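Sorting boards and wire leads from a mixed tray into bins

Applies to: small teardown lots, board and harness returns, bench kits
Bench type: flat white table, tray in the centre, two bins per side

Scope

This page covers the sorting step only. It assumes that the parts have already been removed from their housings and that any capacitors have been discharged and checked with a meter. If you are not sure about the second point, stop and do the discharge procedure first. A capacitor that has been out of its enclosure for a week can still hold enough charge to mark a tray or a finger.

The layout was written for the Husgate benches and is now used at Odera as well. The Culo parts log is mentioned in a few steps. Any spreadsheet with the same columns will do.

What you need

One shallow stainless steel tray with a raised rim
Four open plastic bins, all the same size and colour
Lint-free cloth and isopropyl alcohol
Plastic tweezers or a plastic spudger
Bin labels, removable
Grounding strap, connected to the bench point

Stainless steel is easy to wipe down and does not hold flux residue. It is also conductive. Never put a powered board, a board with a coin cell still fitted, or a loose lithium cell in the tray. Those go on a dissipative mat and are handled separately.

Setting up the tray

1. Wipe the table with a dry cloth, then the tray with alcohol. Let the tray dry fully. Fine scratches in the table surface are acceptable. Raised burrs are not, as they catch on wire insulation.

2. Set the tray in the middle of the table with its long sides square to the edge. If your table is made of two panels, check that the tray does not rock on the join.

3. Put two bins on the left and two on the right, close enough that a part can be moved across the rim without being carried over open table. Leave a finger's width between bin and tray so that either can be lifted out alone.

4. Label the bins. The default assignment is:

Upper left: short leads, single wire
Lower left: circuit boards
Upper right: multi-wire bundles
Lower right: unidentified or damaged

Change the assignment if the lot calls for it, but write the change in the log before the first part is moved. Most mis-sorts at Odera were traced to bins that had been reassigned partway through a lot.

5. Place the parts in the tray by hand. Do not tip them in. Connector housings crack at the latch, and a crack there is hard to see later.

A tray should hold only a few parts at a time. One board and 2 or 3 leads is a good load. With more than that, the wires cross and you spend the time untangling.

Typical bench layout, with the tray and its surroundings:

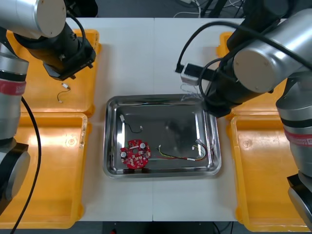
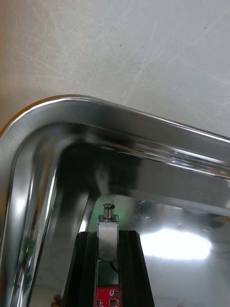
Order of sorting

Start with the longest wire bundle. Long bundles lie over other parts and tend to drag them. Lift the bundle near its middle, raise it clear of the rim, then lower it into its bin with both ends inside. An end left hanging over the bin wall will pull the whole bundle out the next time someone brushes past.

Take the single leads next. Pick these up by the connector body, not by the wire. The crimp inside a small white connector is only rated for a light pull, and repeated lifting by the insulation loosens it. If a lead has a connector at each end, pick up one end and let the other follow.

Leave the board for last. Hold it by the edge. Keep clear of the capacitors, which stand taller than anything else on most small boards and are an easy thing to grab by mistake. Lifting by a capacitor flexes its legs and can open a solder joint. If the board is round and there is no obvious edge to grip, slide it to the side wall of the tray with the spudger and tilt it up against the wall.

Put the board in its bin component side up.

Reading parts against a shiny tray

Polished steel reflects whatever is above it. Wire colours can be misread, and a thin black lead can pass for a dark reflection along the inside wall. Three adjustments help:

Move the task light to one side so that it does not reflect straight back at you.
Check the corners and the step below the rim by touch, with a gloved finger, before calling the tray empty.
Confirm wire colours over the table or a sheet of white paper, not over the tray.

If glare is still a problem, lay a sheet of matte grey dissipative film in the base. Cut it 6 mm short on each side so that it lies flat inside the corners. Replace it when it curls.

Logging

Log each part when it goes into a bin. The Culo log has a line for each part with these fields: lot, bin, part type, number of conductors, connector style, condition. For boards, add the colour and the outline (round, square, irregular). Do not guess at a part number. Leave the field blank and use the lower right bin.

The Falach lot, at 2,052 parts, was logged at the end of each tray instead of part by part. Matching the log to the bins afterward took longer than the sort.

Common faults

Bundle springs back out of the bin. The wires have taken a set from being coiled. Turn the bundle over so that the curl faces the floor of the bin.

Two leads hooked together at the connectors. Do not pull. Lay both flat on the table and back one latch out with the spudger.

Lead sticks to the tray. Usually leftover alcohol or flux. Lift the lead, wipe under it, and check the rest of the tray before adding more parts.

Tray slides when a part is pushed against the wall. Fit small silicone feet at the corners. Do not use double-sided tape, which leaves adhesive on the table and picks up metal filings.

Closing out a lot

Check the tray, then the table around it, then the gap between each bin and the tray. Short leads end up in the gap more often than anywhere else. Compare the bin contents with the log, remove the labels, and move the bins to the shelf in label order. Wipe the tray again and store it upside down.

Bin labels were last revised in September. Older printed sheets show the two right-hand bins the other way around and should be thrown out.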